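Collecting Two-Arm Demonstrations for Framed Boards: A Working Procedure

Posted August 18, 2024

This page covers how we record demonstrations for the framed-board task and train a policy on them. It assumes a working two-arm cell with leader-follower teleoperation, one fixed camera and one camera per wrist. Arm calibration is on a separate page and should be done first.

The task is a small one on paper. A framed board lies flat in the workspace. One arm steadies the frame and the other works on the metal hardware fixed near the frame's inner edge on the back of the board. The difficulty is that the two arms end up within a few inches of each other, on a part that slides if either one pushes sideways.

1. Set up the cell

Put the board on the floor of the cell, lengthwise toward the back wall. Both arms should reach the middle of it without straightening the elbow past the soft limit. If one of them can't, move the board, not the arm base. Moving a base means repeating the calibration.

Leave the wall fixtures where they are between sessions. We learned this from the February runs, when the baskets were shifted halfway through and the policy trained on the mixed data paused for long stretches in states it should have known. Background changes are worth having in a data set, but they should be planned and logged.
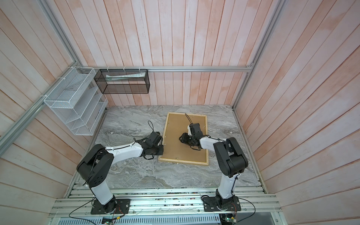

Check the cable slack next. Drive each wrist through its full roll range with the other arm parked. A cable that pulls tight at the end of the range adds a torque that the follower fights and the leader never feels, and the operator will compensate for it without noticing. That compensation goes straight into the recorded actions.

2. Set the recording rates

Record joint positions, gripper openings and all camera streams against one clock. We use the Kamesmont logger, which stamps each image on arrival and writes the offset into the episode header. Any logger will do as long as the offset is stored per episode. A single offset measured at the start of the day drifts too far by the end of it.

Reject an episode at record time if the wrist streams fall more than 40 ms behind the joint stream. Do not try to repair it afterward by interpolation. On contact-heavy steps the interpolated images show the finger before or after contact while the joint data says otherwise, and training on those pairs produced a policy that closed the gripper early.

3. Record the episodes

Collect 80 episodes for a first training run. Fewer will train, but the validation loss is then too noisy to compare one setting with another. Split each episode into phases as you record, using the foot pedal:

Approach: both arms leave the park position and stop above the board.
Steady: the first arm takes the frame edge.
Work: the second arm comes in to the hardware.
Clear: both arms back away along the line they came in on.

Keep the approach slow and the same height each time. Vary the board position instead, by a few inches and a few degrees between episodes. Operators tend to do the opposite – they reset the board neatly and vary their own motion – and the result is a policy that works at one board position.

During the work phase, watch the wrist view and ignore the fixed camera. The fixed camera cannot resolve the gap between a fingertip and a small metal part. If the operator uses depth information that the policy's inputs don't contain, the policy has no way to reproduce the correction.

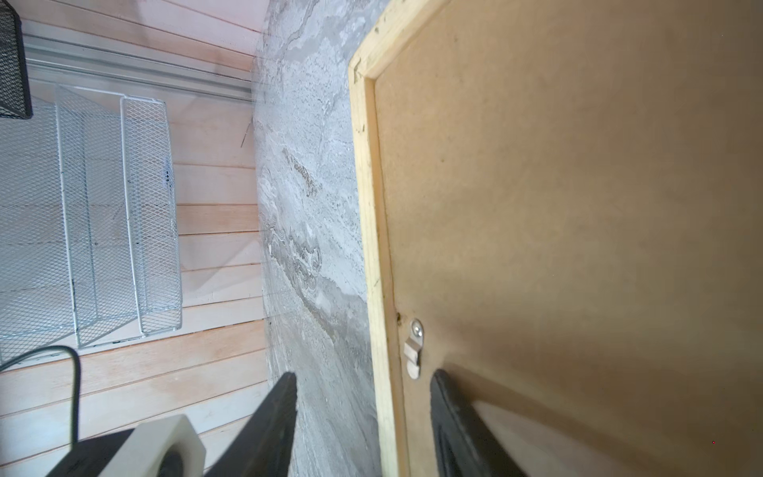
Khurana objects to this step and would let the operator look at the cell directly, on the grounds that wrist-only operation makes people hesitate and that the hesitation is learned as well. We tested both. Wrist-only episodes were longer, and they did contain more pauses. The policy trained on them still placed the finger closer to the hardware. Trimming pauses longer than a second recovered most of the lost speed.

4. Train

We train one action-chunking policy for both arms, with the joint states concatenated and the three images encoded separately. Two independent policies, one per arm, were tried and dropped. Each learned its own timing, and the working arm regularly came in before the frame was held.

Hold out 12 episodes for validation, chosen to cover the range of board positions. A random draw tends to miss the extremes. Use the same held-out set for every run you intend to compare.

Chunk length matters more than any other setting here. Long chunks gave smooth approaches and poor contact. Short chunks gave the reverse. We settled on a long chunk with temporal averaging switched off during the work phase, keyed to the phase label from the pedal.

5. Check for occlusion

Before trusting a validation number, go through the wrist streams and mark every stretch in which the other arm covers part of the board. Both grippers are black, and at close range a crossing arm can fill much of the opposite wrist view.
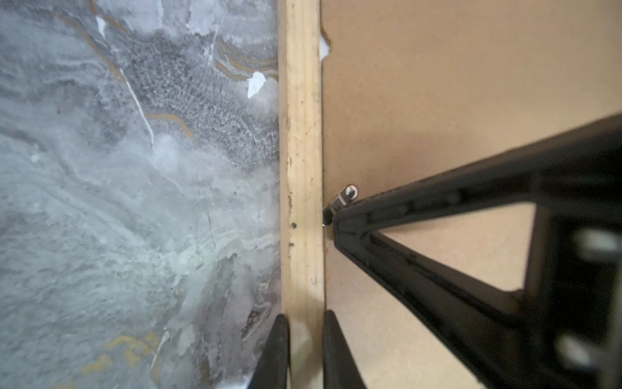 Mask the marked stretches out of one wrist stream at a time and run validation again. If the error barely changes, the policy is reading the other views and the occlusion is harmless. If it rises sharply, record more episodes with the working arm entering from a different angle. Ours rose sharply on the first run and flattened after we added entries from the far side.

Log the entry angle with each episode. The Murwood configuration files have a free text field that can hold it.

Comments (3)

wristcam_dan
Did you try weighting the fixed camera lower during the work phase, or only masking the wrists?

pl_harrow
We had the same early-closing problem and it was clock offset for us too. Storing it per episode fixed it.

tessellate
Does the pedal label go in as a policy input at run time? If so, who presses it?

Share this page: 12 shares

This site uses cookies to remember your settings. By continuing to browse you accept their use. Sign up for the Wesus newsletter to get new procedures by email.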